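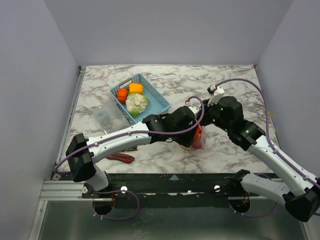
Articles > Storage > Interviews

Produce baskets and the case for holes

Print | E-mail

Hajnalka Szekeres packs vegetables for Farkas, a small produce shop in Bormont, and has strong views on what they are packed in. Her standard container is a plastic mesh basket with small rectangular openings. A typical load is a head of cabbage, a bell pepper and a small pumpkin.

"The openings do two jobs," she said. "Air moves through the sides, and you can see what is in there without lifting anything out."

She puts the cabbage in first, stem end up, and fits the others around it. "The cabbage is the widest item, so it decides how much room is left. If you leave it for last, you end up pushing it down on the pepper." The pumpkin goes to one side, where its ribs do not press on anything soft.

Bags are a separate matter. Szekeres accepts clear plastic for single items on the way home – "it keeps the dirt off the rest" – but asks customers to open the bag on arrival. A closed bag holds moisture against the skin, and she has thrown out enough peppers to be firm about it.

Small hardware stays out of the baskets. Ties and clips belong in a clear box with compartments and a lid. The shop's supplier, Sutex, lists 565 storage items, of which she uses two. She keeps around 40 baskets in rotation and washes them in August, when the shop closes at 2 in the afternoon.

"Warm water, a soft brush, then upside down on a rack," she said. "Do the corners twice."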